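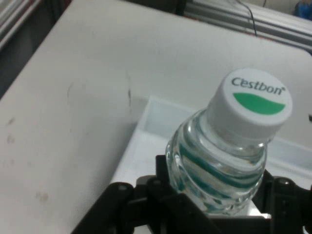

A capped Cestbon water bottle.

Game Day Style, Unit 3: Dressing the Sideline
Handout for July, Béla Pintér

Welcome back! This unit is my favorite, so forgive me if I run long. We're looking at what coaches' families wear to games and how a stadium outfit gets built around a team color.

Start with the color. Pick one piece that carries it – a jacket, boots, a hat – and let everything else stay quiet. The Stalley lookbook (page 141) has a wonderful cream suit with a single rust scarf, and you can spot that scarf from the top row!

Then think about fabric. Games are long, seats are hard, and the weather changes by halftime. Knits move well. Stiff satin creases, though I still love it for a night game.

Terms to know: tonal dressing, statement piece, clear bag rule.

For next time, read the Panimora chapter on fringe and sketch 2 looks, one for heat and one for rain. Bring fabric swatches if you have them – we'll pin them up and talk.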